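Serstead Household Packaging Study: progress report to the Vaken Fund
Reporting period ending January 2022

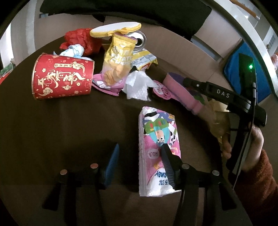
1. Purpose of the grant

The grant supports a survey of small-format flexible packaging in household waste in Serstead. The study records the weight and film type of wrappers, sachets and tissue packets, and tests whether a separate kerbside bag would divert enough material to justify a second sort at the Stustivar depot.

2. Work completed

Recruitment closed with 24 households enrolled, of which 14 have returned a full set of bags. The remaining households joined in the second intake and are part way through their collection.

To date 736 items have been logged. Each item is emptied, weighed to the nearest 0.1 g and assigned to a film category by Lorna Calimlim. Items with printed recycling marks are entered under the mark first and checked against the category afterwards. Disagreements between the two are kept in the data and flagged.

Of the items logged, 469 were single-layer film. The rest were laminates or could not be assigned by hand. Confectionery and crisp wrappers make up most of the laminate group. Tissue packets fall mainly in the single-layer group, although the resealable label is often a different plastic and has to be weighed separately.

3. Variations from the plan

The second intake started later than scheduled owing to a delay in the supply of printed bags. The item form was revised once, to add a field for foreign-language labelling, as imported goods were more common than the pilot had suggested. Earlier entries have been recoded.

The balance was recalibrated after a drift was found in the check weights. Affected entries were reweighed and the originals retained in the log.

4. Expenditure

Spending is within budget on all lines except courier charges, which are overspent. Ah-rin Lim proposes to meet the difference from the underspend on printing. The Fund's agreement to this transfer is requested.

5. Next period

Collection from the second intake will be completed and the unassigned items sent to the Phùng laboratory for infrared identification. A draft of the depot cost comparison will follow once those results are received.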